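Home Data Collectors – Handheld Gripper Program (part-time, paid)

Vorgate is hiring part-time collectors to record everyday handling tasks in their own homes. The recordings are used to train a control model for two-armed robots. No technical background is needed. You will be trained, lent the equipment, and paid by the hour.

Location: Naltivport and the Drernen side of the river
Hours: up to 20 per week, on your own schedule
Start: August intake
Openings: 104
Reports to: Vesna Radulović, field collection lead

About the work

Our model learns from people. A collector holds a gripper tool in one hand, squeezes the trigger to close the jaws, and does a short task with it: picking something up, turning it, setting it down somewhere else, dropping it into a box. A camera on the tool records what the jaws are doing. We call one such recording an episode. Most episodes are under a minute long. A full contract is 2000 accepted episodes, and most collectors from the spring intake finished theirs before the end date.

Tasks are sent to the Ojo app on your phone each morning at 6:00. A typical list has a few object families (bottles, small boxes, pens, folded cloth, things with caps) and a note about which surface to use. You choose the actual objects from what you have at home. After each episode you mark it as a success, a failure, or a recovery. Failures are paid at the same rate as successes if they are marked correctly, so please do not delete them.

You can stop and start when you like. Some people record for twenty minutes before breakfast, and others do a long block in the evening. The app logs your time only while a session is open. Setup and the weekly call are paid separately at the same rate.
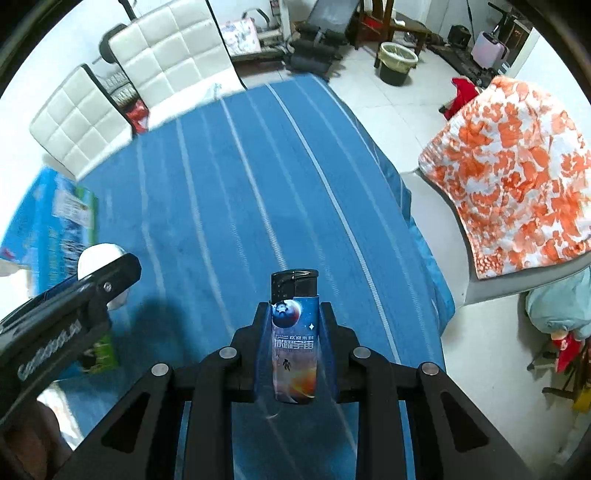

Objects are where we most need variety. Our lab in Drernen has shelves of them, and the model has seen every one so many times that it does badly on anything else. We want the things that are already in your kitchen drawers, your coat pockets and your bathroom cabinet, in whatever shape and print they come. A disposable lighter held upright between the jaws, with a glossy black cap and a planet printed on a dark blue body, is a good small object for us: narrow, shiny at one end and busy with pattern along the rest. Pens, lip balm, glue sticks and travel-size bottles fall in the same group. Please use each object for no more than one session before moving on to the next, and bring it back in a later week on a different surface if you still have it.

Rooms matter too. Do not clean up specially for a session beyond clearing enough table space to work safely. Patterned tablecloths, chairs, bags and exercise equipment in the background are all fine. We do ask that you put away mail, bank papers, medicine labels with your name on them, and photographs of family members. Other people in the home must either stay out of view or sign the household consent form, which comes with your kit.

What you will do

Record assigned tasks with the handheld gripper, in at least 2 rooms of your home.
Label each episode in the app right after recording it.
Upload at the end of each session over home Wi-Fi. A session takes up a fair amount of data, so a metered connection will not work.
Wipe the camera lens and check the four pivot screws for looseness before you begin.
Join a short call once a week with your group lead.
Report broken parts the same day. Do not open the handle or try to repair the linkage yourself.

What we are looking for

You are 18 or older and live within the collection area.
You can hold and squeeze a light hand tool for stretches of fifteen minutes with breaks between them. Left-handed collectors are very welcome, and we are short of them.
You have a table or counter you can use regularly, with decent light.
You own a phone that runs the Ojo app. The supported models are listed on the application form.
You read English well enough to follow a written task list. The app's menus are also available in Japanese, Chinese, Italian and Serbian.
You are patient with repetition. The same motion with a slightly different starting position is most of the job.

We do not ask for a resume. Experience in assembly, food prep, sewing or warehouse packing is useful but not required.

Not allowed in recordings

Open flame, including lit lighters, candles and gas burners. A lighter may be gripped, moved and set down, never lit.
Knives with the blade exposed.
Live animals.
Anything with a license plate, account number or street address showing.
Full glasses or open liquids near the tool. The electronics in the handle are not sealed.

An episode that breaks one of these rules is rejected and not paid. Three in one month and we will call you to go over the list again.

Training

Training takes one afternoon at the Drernen office and is paid. Takeshi Sugawara runs the sessions. The first half covers grip, wrist position and speed. New collectors nearly always move too fast, and the recording is not usable if the camera blurs on the approach. The second half is practice with labeling. You record a small set on site, and Ornella Benedetti from the review desk goes through it with you before you take the kit home. If more practice would help, you can come back for a second afternoon, also paid.

Pay and equipment

Collectors are paid by the hour every second week by bank transfer. The current rate is on the application form and is the same for everyone in the intake. There is a completion payment when your contract total is reached. The kit (gripper, charger, calibration card, carrying case) stays the property of Vorgate and must be returned within a week of your last session. Normal wear is expected and you will not be charged for it. You do not pay a deposit.

How the recordings are used

Recordings are stored on our own servers and used for model training and testing inside the company. Sound is not recorded. You can ask for a session to be removed, with no reason given, up to the point when it is added to a training set. The app shows you when that happens. Questions about privacy go to Junhao Xiong, whose contact details are on the consent form.

How to apply

Fill in the short form on the Vorgate careers page and choose "Home Collector – August." You will be asked which hand you would use and which rooms you could record in, and to list ten objects you could pick up from where you are sitting. There is no right answer to the last one.

Noboru Tamura in hiring replies to all applications. If we have a place for you, the next step is a ten-minute phone call, then a training date. Places on the Drernen side usually fill first. Applicants we cannot place in this intake are kept on the list for the next one unless they ask to be taken off.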